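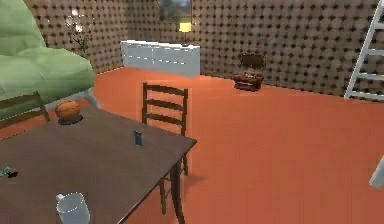

Page 2

Same Room or Different Room? What Wallpaper Did to My Matching Model
Brakwood Robotics Projects, August

Search this site Go

I wanted to build something that looks at two views from a simulated robot and tells you if they come from the same room. That's the whole question, and I picked it because it sounded easy (ha). A robot that gets switched on in the middle of a house should be able to look at a sofa and a lamp and say "oh, I've been in here," and I figured a small model could learn that over a summer.

All my rooms come out of Itow, the simulator our class uses. It fills each room with furniture and little objects and puts some kind of pattern on the walls, and it does not care one bit about taste. I got very fond of the room in my two figures, with its orange floor and the dots all over the walls. There's a tufted leather sofa against the back wall and a ball on the table that looks a lot like a basketball. A person would remember that room forever! So I assumed my model would too.

The setup

I trained on 1000 pairs of views. Half were from the same room and half weren't. The model is called Stasura, and it's a small network that turns each view into a list of numbers and then compares the two lists. I compared it with Brekke, an older method that finds corners and edges in both views and tries to line them up. Brekke doesn't learn anything, so it was nice to have on my laptop while the training jobs sat in the queue.

For testing I put together 103 pairs that I thought were hard. The same-room pairs had to share very little furniture. The different-room pairs had to share a floor color or a wall pattern, so you couldn't just go by the overall color of the place.

My first result

Stasura got 53 of the 103 right. You could flip a coin and do that well, and I was pretty bummed, because its training score had looked great all week. I thought I'd loaded the wrong weights, so I loaded them again and got the same answer.

Then I sat down and went through the mistakes one at a time, which I should have done way sooner. Almost all of them were different-room pairs with matching walls. Stasura saw the same dots and said "same room" every time, even when one room had a bed in it and the other had a kitchen counter. It had learned wallpaper. In my training set, two different rooms almost never had the same pattern, so looking at the walls was a perfect shortcut and I was the one who left it lying there.
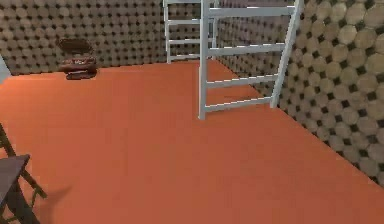 Figure 2. Two white ladders against the patterned walls.

Views like Figure 2 worried me the most. There's so much wall and so much bare floor, and the furniture that's left is small or only partly in view. If you tell the model to ignore the walls, does it have enough to go on? Figure 1 has a table, chairs, a lamp, a plant and a ladder over on the right, so I wasn't scared about that one. And ladders are a weird clue anyway, because Figure 2 shows two of them, and a matcher can easily pair up a rung on one with a rung on the other. Brekke did this a lot. It loves rungs. It also loves wall dots, for the same reason: they all look alike and there are tons of them.

What I changed

Itow lets you swap the wall pattern without moving anything else. I made a new training set where each room showed up with different walls in different views, still 1000 pairs, and trained Stasura again from scratch. The new version did better on the matching-wall pairs, which was a huge relief, and a little worse on the views with hardly any furniture. I ran it with only two random seeds and they didn't agree very well, so I'm not going to put a score on it in this report. I'd want a lot more seeds first.

I also tried graying out the walls completely. It trained faster, but the loss bounced around and I ran out of queue time before I found a learning rate that worked.

Stuff I'd do next

I want to split the test pairs by how much wall is showing, because right now the bare views and the crowded ones are all mixed together. I'd also like to swap the floors. My orange floor could be the next shortcut for all I know, and I never checked! The swapping script is in the class folder along with the test list, and the Brekke settings are in the text file next to it.

Contact the Brakwood projects page | © Brakwood Robotics Projects | Back to top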